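Granow Picks Sirklow as Its Cloud Provider for Live Match Data and Fan App

Email this release | Print

SIRKLOW AND GRANOW SIGN MULTI-YEAR DEAL; PLASEO APP TO GO LIVE AT ALL HOME MATCHES

FARKAS – May – Granow, the pro volleyball league, said today it has named Sirklow its main cloud and machine learning provider. Multi-year deal. Covers match stats, video storage, ticketing back end and the league's fan app, Plaseo. Terms not disclosed.

Move starts now. Video archive first, then live stats, then ticketing in the off-season. League expects to be out of its own server room in Farkas before next season's opening serve.

Under the agreement Granow will run its live scoring feed on Sirklow's streaming service. Every serve, set, block and dig is logged courtside and sent to the app, the arena boards and the broadcast truck from one source. Until now those were three seperate feeds, and they did not always agree. Fans noticed. Coaches noticed more.

"We had a scoreboard saying one thing and the app saying another in the fifth set of a semifinal," said Hoi-yan Liao, chief technology officer, Granow. "I got calls. I don't want those calls again. One feed, one number, every screen."

The archive: 800 matches, full video, going back to the league's first season. Most of it sits on tape and aging drives. Sirklow will move and index all of it, so that teams can search by player, rotation or play type. Clubs get access first. Public clips come later through Plaseo.

In testing during the spring playoffs, the time from a point ending to the point showing in the app was cut by 78 percent compared with the old system. Tests ran on 49 matches. One more match was planned for the trial, to make it an even 50, but was dropped after a power failure at the arena and is not in the results.

"Volleyball is hard on a data system. Points are short and there's almost no dead time between them," said Tien-fu Fung, vice president of sports and media at Sirklow. "Granow's people knew exactly what was slow and where. Made our job easier."

What fans get in Plaseo at launch:

- Live rotation view, both teams
- Serve speed and landing spot
- Point-by-point replay, on the phone, during timeouts
- Mobile tickets and seat upgrades (select arenas first, rest to follow)

App stays free. Replay needs a log-in. Existing Plaseo accounts carry over, no need to sign up again, saved teams and alerts carry over too.

Clubs also get a new scouting tool, built on Sirklow's machine learning service. It suggests where a given hitter is likely to go out of a given rotation. Coaches can turn the suggestions off and just use the video search, and some have said they will.

"I'll use it for prep. In a match I still want my own eyes and a clipboard," said Uliana Harasym, who sat on the coaches' panel that tried out the tool. "The search is what sold me. I used to lose a whole night finding six clips."

Player data rules are set out in the league's agreement with its players and do not change under this deal. Practice footage stays with the club that shot it. Sirklow will not have the right to sell or share Granow match data.

Demos for press and season ticket holders will be held at league offices in Farkas later in May, doors at 6 p.m. Seats limited, please write ahead.

About Granow
Granow runs professional indoor volleyball for women and men, plus a youth program. League offices are in Farkas.

About Sirklow
Sirklow provides cloud computing, storage and machine learning services to customers in sports, media, retail and manufacturing.

Media contacts
Hạnh Ninh, Granow communications
Su-chen Sin, Sirklow press office
Interview requests for for Ms. Liao and Mr. Fung should go through the contacts above.

Print this page | E-mail to a friend
14 shares | 0 comments

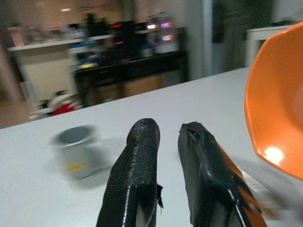 Black gripper fingers over a white tabletop.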